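How to Line the Back of an Open Shelf Unit with Wallpaper

If you have a plain shelf unit that does its job and never gets a second look, a bit of leftover wallpaper can change how you feel about it every time you walk past. I love this kind of project because it costs next to nothing (most of us have the end of a roll tucked away somewhere) and you can do it in an afternoon with the radio on. I did mine after we papered the hallway at Prestumwood and I couldn't bear to throw the last of the roll away.

What you'll need

Leftover wallpaper with a small pattern
Thin stiff card or backing board
Wallpaper paste, or a good glue stick for small panels
A sharp craft knife and a metal ruler
A soft cloth
Pencil and scrap paper

Before you cut anything

Take everything off the shelf and give it a good wipe, right into the corners. Let it dry while you make yourself a cup of something. Then measure the back and the sides separately, and measure each one in 3 places, top, middle and bottom. Old shelves are hardly ever square, and mine leaned enough that the bottom measurement was no use at all for the top.

Make a scrap paper pattern first. I know it feels like a fuss, but you'll thank yourself, especially if your shelf has metal posts and you need to get the paper in neatly behind them.

Papering the panels

Cut your card to match the pattern and test the fit dry. It should slide in with a little wiggle room. Lay the wallpaper face down, set the card on top, and cut the paper 2 inches bigger all the way around so you can fold it over the back like wrapping a present. Brush the paste on thinly, smooth from the middle out with the cloth, and leave the panel under a stack of heavy books overnight.

Do the back panel first, then the sides. Try to keep the stems growing the same way up on each one! I got my first side panel upside down and only noticed when the Begović vase went back in front of it.

Choosing a print that suits the shelf

A pale surface is very forgiving. Whitewashed wood grain goes with almost any small botanical, and a white background in the paper helps the two sit happily together. I'd look for one quiet color repeated through the leaves and a tiny spot of something warmer, so the corner has a bit of life even before you put anything on it.

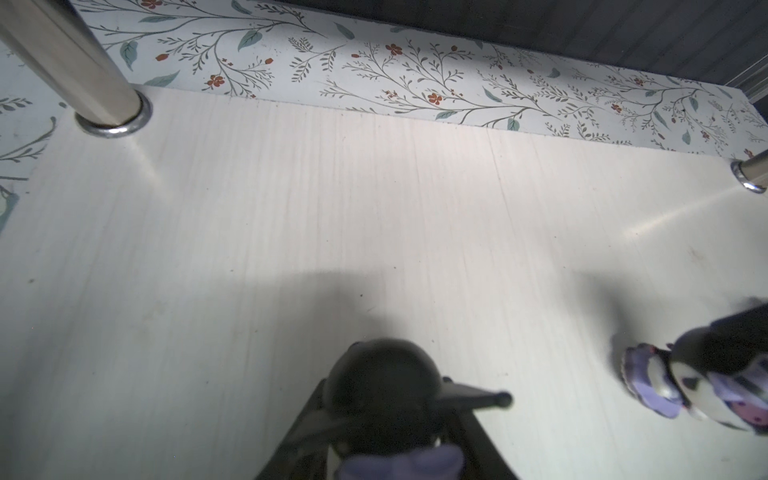
The Drellari Home Crafts Club | Weekend Projects

Little rust-red flowers do a lovely job against all that white, and the muted green-blue leaves keep them from looking too sweet. With the same print on the back and the side, the corner feels finished. Shiny chrome posts look quite smart next to it too, so give them a rub with a dry cloth before you put your things back.

Looking after it

Dust the paper with a soft dry brush and keep wet cloths well away from it. If a corner starts to lift, a dab of glue on a toothpick will fix it. Save a spare strip of the paper in a drawer, flat if you can, in case you need to patch a scuff later on.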